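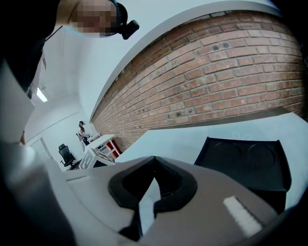 Section 4: Recording your first set

This section assumes you have read Section 3 and charged everything it told you to charge. If you skipped it, Halldóra Thoroddsen will know. She wrote it.

You will need:
Two Kelow hand grippers, left and right
The headset
The club laptop, with Drostar open
One small box
The black tray
A partner who can be trusted to press a key when asked

1. Wipe the marker cubes with a dry cloth. Thumbprints count as dirt, including yours.

2. Put on the headset and tighten the strap until it stays put when you nod. Then loosen it one click. You are going to be in it for a while.

3. Pick up the grippers and squeeze each one fully, twice. Drostar shows a green bar for each hand. If only one bar moves, see Section 11.

4. Set the box upright on the table and close the left gripper on it, one finger to each side. Hold it level and ask your partner to check the left-hand view on the laptop.
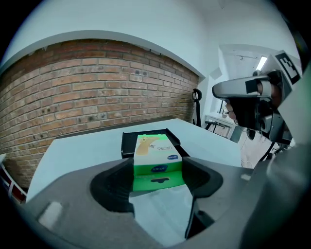

Fig. 4.1 Tissue box held upright between the fingers, left gripper view.

Note: Lettering may come out back to front in this view. The mirror setting is under Display, and changing it has no effect on the recording. Poul Vigfúsdóttir spent an entire evening of October proving this, so please don't do it again.

5. Ask your partner to press R. Wait for the beep. Moving before the beep is the most popular mistake in the club, and it has held the title for two years.

6. Carry the box to the tray, lower it, open the fingers and lift away. Slowly. Nobody is awarding points for flair.

7. Return both hands to the near edge of the table and say "stop". Your partner presses R again -- the same key, which was not our idea.

Caution: Keep cables clear of your feet and of anything on wheels. The grippers are on loan from Asetti and the loan form is long. 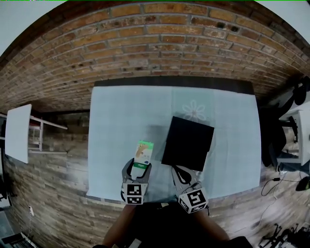
Hand position matters more to the training script than anything else in this section. It throws out any run in which it loses sight of a cube, and of the 2,145 runs we logged last season it threw out 653. Keep your forearms low and the grippers apart, with both cubes showing to the headset, even when only the left hand has a box to hold and the right is sitting there open with nothing in it. Sleeves are the usual culprit. Roll them up.

8. Name the file with your initials and the run number, then copy it to the Hjaltadóttir folder. Files called "test", "test2" or "final test" are deleted at the end of each session.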